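Home | Notebook | Parts list | Bench rota | Archive

May 2023
Posted by the bench notebook, Windthorpe workshop

Budget season again, and before I forget everything I've worked out over the last couple of weeks I want to get it down in one place, so that whoever picks this up in October isn't starting from a blank page the way I did. (Last year's notes were on the back of a shipping label. I found half of it.)

The big question is whether we put in for a second two-arm station or spend the money keeping the one we have in good shape. I've gone back and forth on this more than I'd like to admit. When I started the spreadsheet I was completely sold on the second station, and I still love the idea, but then I began adding up the small things and the small things are not so small.

Take servos. The Ollance quote has them at 30 dollars apiece if we buy a full box, and they'll hold that price through the end of the summer. I'd like at least one box on the shelf no matter what else we decide, and I'd like the gripper ones kept in their own drawer, please, with a label, so we stop opening every bag to find them. Fingertip pads too. They're cheap, they wear, and we always order them a week after we needed them.

Then there's the rail. Menzies will cut us a length of the same aluminum profile we have now, drilled, with end caps, for 353 dollars delivered. I asked whether a shorter piece would save much and the answer was a very polite no. I do think it's worth staying with one long rail and both arms clamped to it. Being able to slide a base over and clamp it down again has been so handy, and I'd hate to give that up to save a few dollars on brackets. 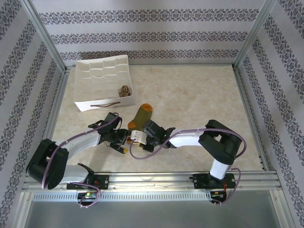 Cabling is the line I keep getting wrong. I had it in as "misc" in the first draft and that was silly of me, because by the time you've bought decent flexible cable for two arms, allowed enough slack for the joints to swing all the way out, and added clips and spares, it's a proper purchase and deserves its own row. I've put up to 400 dollars against it for now. I'd rather hand some back at the end of the year than go begging in the spring!

Wrist cameras I'm leaving open. Semum has a newer module that looks lovely on paper, but the mount is different and we'd have to print new brackets and redo the calibration, and I'm not sure the sock work needs a sharper picture. What it needs is more hours. Socks and the divided organizer are still the best practice task we've got, soft and floppy and annoying in all the right ways, and a bag of socks costs next to nothing, so the consumables row stays pleasantly short. I did add a little for a second organizer with stiffer dividers. I'd like to see whether stiffer sides make the drop easier or whether we've all just gotten used to the soft ones.

So, where I've landed, at least as of this afternoon: 2 versions of the request. The first is spares, cable and the organizer, and leaves the present station alone. The second is all of that plus the Menzies rail and a pair of arms, and it only makes sense if we can find the floor space, which is a separate conversation and probably a long one.

Still to do:
- ask Ollance if the box price covers mixed servo sizes
- get shipping in writing from Semum, even if we don't buy
- measure the end bench properly, with the door open
- move the cable row out of "misc" in the shared copy

If you think I've missed something, write it in the margin here and I'll fold it into the next draft.

Back to top | Contact the workshop | © Windthorpe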